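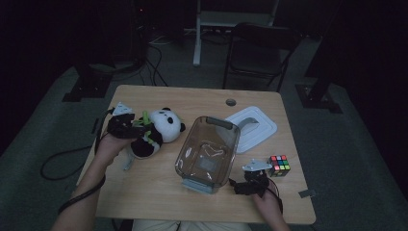
I've finally cracked toy storage in the back room and I'm so pleased I had to start a thread. For two years everything went into one big wicker chest, and every evening the whole lot came out again so somebody could find one small thing at the bottom. Now it's see-through boxes with lids, one sort of thing in each, and I love them! The one on the table is going to be the "favourites" box, so the panda with his green bamboo goes in, and the Rubik's cube if there's room beside him. The grey handles are on the box and the lid both, so it can be carried from the room to the car without a drama. I got mine from the Trimari shop in Bedcombe, 10 pounds each, and I've bought far too many. Has anyone else gone over to boxes for soft toys? And does anyone label theirs?
— mossandmarmalade

Skindstead_Jo
Yes to boxes, all the way! We did the whole landing cupboard in February and it's still tidy, which for this house is a miracle. I label the short end with masking tape and a marker. Peels off when the contents change, and they do change, constantly.

old_trellis
I'll be the grump. Soft toys in lidded plastic is a bad idea if there's any damp about. We had a box of bears in the spare room over one winter and they came out smelling like a tent. Fabric baskets, open top, every time.

mossandmarmalade
Oh no, poor bears! Was that an outside wall? Ours is the warm side of the house, and the favourites get taken out daily, so I don't think they'll have time to go musty. I might leave the lid off that one though. Good shout.

old_trellis
Outside wall, yes, and behind a bed. I'll admit that didn't help. I still say a basket looks nicer.

Nasrin Zarei
Looks nicer until you need to stack three of them! I ran a toddler group for years and we tried baskets first. They sag, they collect crumbs in the weave and you can't wipe them. Plastic boxes get a wipe with warm soapy water and they're ready again before the kettle's boiled. My only quarrel with the first post is the cube. Hard things go in with hard things or they sink under the fluff and you never see them again.

mossandmarmalade
Nasrin, you've convinced me, the cube is moving in with the puzzles. Right, for anyone who wants to copy it, my method as it stands (changes welcome!):

1. Tip everything out on a table and not the floor. My knees thank me, and things don't roll under the sofa.

2. Big soft toys go in first, sitting up if they'll do it. Don't squash them down. I quite like a bit of black and white fluff showing over the rim with the green felt bits hanging down, it means you can spot who's in there from the doorway.
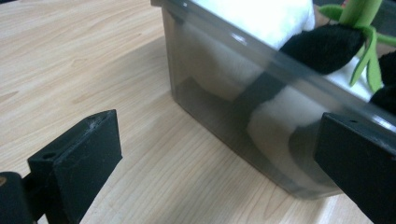
3. Small soft toys fill in the gaps, but stop when you have to push. If you have to push, it's two boxes.

4. Lids on the ones that get stacked, lids off the ones that get used. Spare lids stand up behind the shelf.

5. Anything with missing pieces goes in a bag on the door handle for a week. If the piece hasn't shown up, out it goes.

Skindstead_Jo
Step 5 is brutal and I'm stealing it. How many boxes did you end up with?

mossandmarmalade
20. I know. I KNOW. But the shelves take 30 so really I've been restrained.

pencilcase_pete
20 boxes of toys? I'd be looking at fewer toys before I bought more plastic. Ours have one Vávra crate each and when it's full, something goes to the charity shop. Cost us nothing, as my brother was throwing the crates out.

mossandmarmalade
Fair point, and not all of it is toys — there's wool, jigsaws and the Christmas paper in there too. But I do like the one crate idea for when they're older.

Nasrin Zarei
One each sounds fine until they start swapping. Ask me about the great dinosaur dispute.

old_trellis
Went and measured my shelf. It's 60 cm deep. Would two of those boxes go front to back, do you think?

mossandmarmalade
Ha! Measure one in the shop with the handles on, they stick out a bit at the ends. Get the see-through ones!!

Home | Forums | New posts | Members | Log in

Related threads
Getting marker pen off plastic lids
Where do you keep jigsaws once they're done?
Airing out a musty cupboard
Washing soft toys by hand or by machine
Alcove shelves, deep or shallow?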